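We use cookies to improve your reading experience. By continuing to browse you agree to our cookie policy.

In Defence of the Second-Best Biscuit Tin

Last updated: 15 Oct 2021 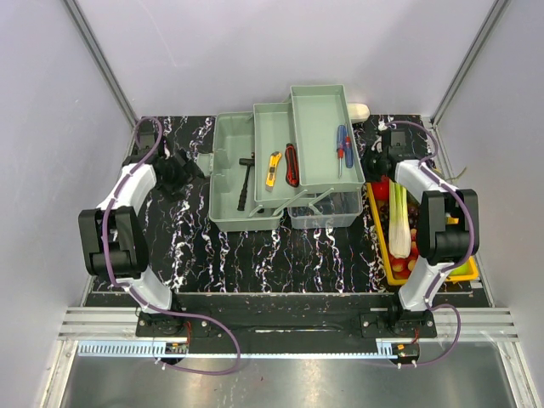
The drawer of instructions

My mother kept every instruction manual she was ever given, in a kitchen drawer that could only be opened by someone with thin wrists. The toaster's was in there, and the toaster before that, and a Triren slow cooker we'd given to my uncle in a year when we were not speaking to his wife. When she moved to the unit in February it fell to me to sort them. I got as far as the Tolari hedge trimmer and had to sit down.

I have since become a keeper myself. I don't keep manuals, which I find on my phone like everyone else, three seconds after I've broken the thing. My weakness is tins. There is the good biscuit tin, which holds biscuits, and there is the second-best biscuit tin, which holds whatever a household can't classify: fuses, a passport photo of a man none of us recognise, the key to a bike lock whose bike was pinched from outside the library.

The decluttering people would like a word about this tin. They have had several words already, at $220 for the weekend course, which my sister attended and then recommended to me in the tone people use for dentists. You hold up the object and ask what it does for you. I held up the bike key. It does nothing for me. It has done nothing for me for 13 years. I put it back and felt, I'm sorry to say, terrific.

What they've got against the tin

The case for chucking things out is usually put as a case for calm. Clear bench, clear head. I've been in some very clear houses and the heads in them were much like mine, only looking for the scissors. Waraporn Ongart, who ran the course, told my sister she had once parted with 3,836 items in a single winter. I believe her. I'd just like to know who was doing the tally, and where they kept the notebook.

There is money in emptiness, too. Once you've turfed your mismatched containers you need matching ones to put the survivors in, and Yensuk will sell you a set for $145, lids extra. My sister's pantry is now beautiful and she decants lentils on her days off. She does not like lentils. They came out well in the jars.

A modest position

I'm not arguing for hoarding. I have an aunt's garage to remind me where that road goes, and you have to walk down it sideways. A second-best tin has a lid, and when the lid won't shut, something has to leave. Last month it was a Sirnus adaptor for a country I've never been to. I stood over the bin for longer than I would want witnessed.

But a house should be allowed one place where the rules are off. The good cupboards are for what we've decided about ourselves — we are people who own a salad spinner — and the tin is for everything still under review. I don't know who the man in the passport photo is. He's wearing a nice jumper. Mum thinks he might have come about the gutters, and she wants him back if I'm ever getting rid of him.

Subscribe to our newsletter for a new essay each fortnight. Unsubscribe at any time.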